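Huseo releases Plososden 4, planning software that learns shelf work from hand-held grippers

Fri 5 July

Hi, I'm Mariann Vass, and I look after the planning team at Huseo. They let me write the announcement myself this time, so apologies in advance for the exclamation marks. Plososden 4 is out today, and you can download it right now!

Plososden takes recordings of people doing ordinary chores with hand-held grippers and turns them into motions an arm can plan with. Version 3 was happy on a tabletop and pretty miserable anywhere with walls (ask anyone who tried it on a bookcase). Cubbies, doors and tall narrow compartments are where we've spent nearly all our time on this release.

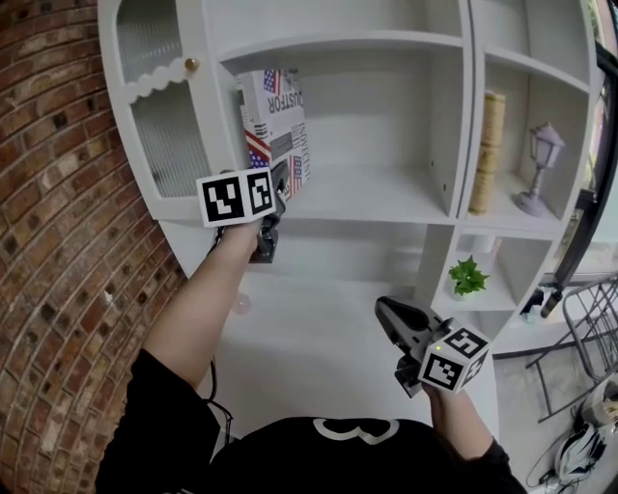 The biggest change is in tracking. The old version lost the tags on a gripper as soon as one hand passed in front of the other, and you'd get a jump in the path that somebody had to clean up by hand. Now each gripper keeps its own running estimate, and when a tag comes back into view the path is smoothed backward as well as forward. We replayed 2,510 recordings through it before we froze the code, and I slept much better afterward.

The planner is new too. It treats the two hands as a pair, so one can hold a box steady while the other waits its turn, and it keeps a margin from shelf edges that you can set yourself. Funmilayo Etim wrote most of it and would like everyone to read the notes on joint limits before filing a bug.

"I wanted people to see why a plan failed, right there on the timeline," Funmilayo says. "Version 3 just said no."

There's also an importer for Inix logs and a tidier viewer, plus 700 sample recordings to play with while you collect your own. Projects from version 3 open as they are, but back them up first, please!

Existing users get the update free. Support for the Wyss controller is coming in December, and questions can go straight to my team through the Huseo support page.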